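Wirstead Materials Workshop
Notebook entry, 3 September 2020
Entered by: Maricruz Ayala
Subject: Wear of powder coating on sheet metal trays, second reading

The second reading of the coated test plates was completed this morning. The first reading was taken in May and is recorded earlier in this book. Dinesh Dissanayake prepared the plates on both occasions and has initialed the plate log.

The purpose of the work remains as stated in the request from Drarklow: to determine whether the pale gray coating supplied under the shop name Piras may be used on the inside faces of parts trays, or whether those faces should be left bare. The outside faces are not in question.

Procedure. Plates were clamped to the rub table and run for 3000 strokes with the felt pad, then wiped with a clean cloth and measured at 9 marked points. The pad was changed at every 300 strokes. The gauge was zeroed on the bare reference plate before and after each plate. Drift was within the limit given on the gauge card.

Plate 169 was set aside. The clamp had been tightened over the corner and the coating had lifted there before the run began. It is not included in the averages. A replacement plate has been cut but not yet coated.

Results. On flat areas the coating lost thickness evenly and no bare metal was exposed. On plates with a bent lip, loss was greatest just below the bend. Two of the bent plates were through to metal at the end of the run, with a rough upper boundary to the worn area. The coating did not flake beyond that boundary. Adhesion by the tape method was acceptable on every plate tested.

Dinesh believes the bend itself is thinning the coating, as the plates are sprayed after forming and the gun is held square to the flat. I am inclined to agree, but the thickness at the bend was not measured before the run and the point cannot be settled from the present figures. The gauge foot is too wide for the inside radius. Rirnport has a narrow foot and has been asked whether it may be borrowed.
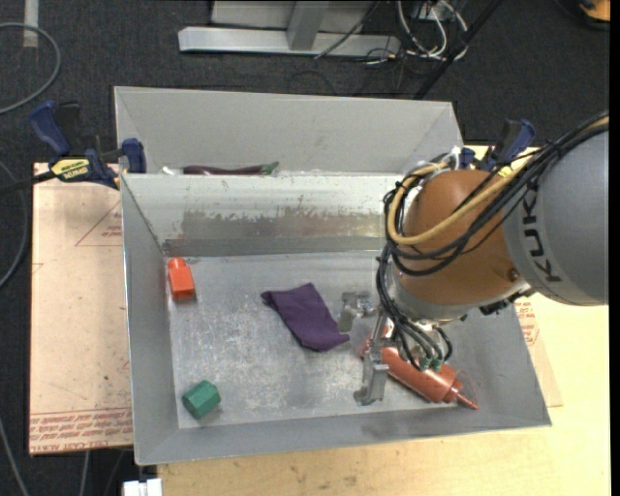
The oven record for the May batch was also reviewed. The chart shows a short dip midway through the cure, at the time the door was opened to remove the hooks. The dip is small, and the flat plates from that batch performed no worse than the others. It is noted for completeness.

To be done:
Coat the replacement plate and run it under the same conditions.
Measure the inside radius before any further bent plates are rubbed.
Order felt pads. One unopened packet remains in the drawer under the rub table.
Send the interim figures to Drarklow, marked as interim, with the bent plates listed separately.

M.A.

Added after lunch: Rirnport has replied. The narrow foot is available, but its calibration has lapsed. Dinesh will check it against our shims before it is used.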